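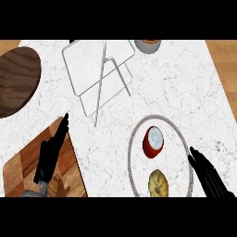
You buy marble once and then you apologise to it for the rest of your life, one respondent from Gruncombe told me, and I've had that sentence stuck to my monitor ever since. She'd etched hers with half a lemon in the first week. I went into these interviews expecting to hear about price and resale value, and what I got, over and over, was lemons.

4.2 Living with the stone

A quick reminder of where the numbers come from. The postal survey went to 2,000 households in Gruncombe and Vaher, and from the replies I picked 38 people for a longer chat, all of them with natural stone somewhere in the kitchen. The chats were meant to run 30 minutes. Most ran well over (my fault as much as theirs, I kept asking about grout).

What surprised me is how quickly the talk moved away from the stone and onto everybody else in the house. Stains had culprits. A ring near the kettle belonged to a father-in-law, and a dull patch by the sink belonged to whoever was a teenager in June. Earlier in the paper I called this "blame mapping", and I'll stick with the name even though a reviewer thought it was a bit much. People could tell me the history of a mark years later, sometimes down to what was being cooked.

The other thing was the protective layer, by which I mean all the stuff that goes between food and stone: boards, racks, trivets, folded tea towels. Figure 4 has a dark walnut board and a pale wire rack on white marble with grey veining, which is the pairing I had in mind when I wrote the coding sheet. In practice I ended up with 2 codes, "always out" and "comes out for guests", and the second was far more common than I'd guessed.

Figure 4. White marble countertop with board and rack.

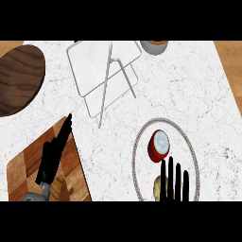 But if the board never goes away, why bother paying for marble, asked a man in Vaher, who had heard me explain the codes and plainly thought I'd missed the point. I probably had! For him the bare stone was the whole pleasure of the thing, and covering it up was like leaving the plastic on a new couch. I went back through the transcripts after that and found the same grumble in quite a few of them, usually said under the breath about a spouse.

Sealing is where the two towns part ways. In Gruncombe people talked about resealing as a yearly chore, a bit like cleaning the gutters. In Vaher hardly anyone brought it up until I did, and a few asked me whether they ought to be worried. I don't have a tidy explanation. The water is harder in Vaher, and the houses are older, but neither of those was a colour I could pick out clearly in the survey data, so I've left both for section 5.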